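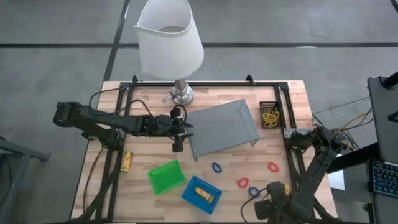
Figure 7.1 A table lamp with a white shade on a wooden table

Chapter 7: How an Army Is Supplied

An army in the field needs food, fuel and ammunition every day. In this chapter we study the supply line – the road between the depot and the soldiers. Our main case is the Flesbridge crossing, where 771 trucks waited for 9 days.
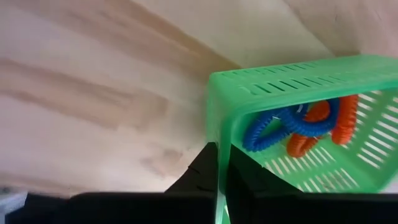 Page last changed: 30/04/2022

Before you continue, read again the part on railways in Chapter 3. The Zolmont depot, which was described there, will be needed for the first exercise.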